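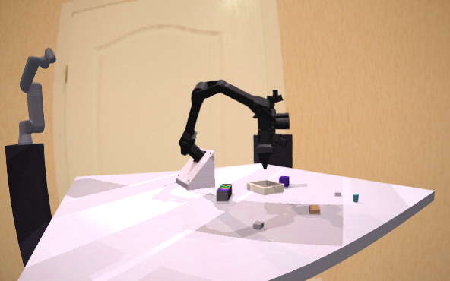
A Walking Guide to Drornimlow
Project report by Cyprian Pawlak
Project advisor: Tarmo Petrauskas
Handed in 8th April

Why I picked this island

My first visit to Drornimlow was a day trip with my cousins, and I missed nearly everything! We ate fries at the harbor, looked at the lighthouse and took the ferry home. For this project I wanted to make the guide I wish we'd had in our bags that day.

What I did

I went over twice, once in January and once in spring, and stayed two nights in Mirnden each time. I walked every marked trail and wrote down the distance, the surface and where you can fill a water bottle. The longest trail is 19 kilometers and goes from Mirnden to Ormsby along the cliffs. It is wonderful, but bring a jacket (the wind up there is no joke, even in sunshine).

The best stops

Ormsby has the old salt pans and a tiny bakery that sells out of plum rolls before ten. Metdale is inland and gets far fewer visitors, which is a shame, as the valley is full of stone terraces and almond trees. From the village, 230 steps lead up to the chapel, and the view takes in both coasts. I stayed up there until my sandwich was long gone and my fingers were numb!

Around 1000 people live on the island all year, so buses are few. In winter the last one leaves Metdale at 4:40 in the afternoon. I found this out the hard way.

What I would change

The Ormsby map is too small to read while walking, and I'd like to redraw it over two pages. I also want to go back in summer to check which springs dry up.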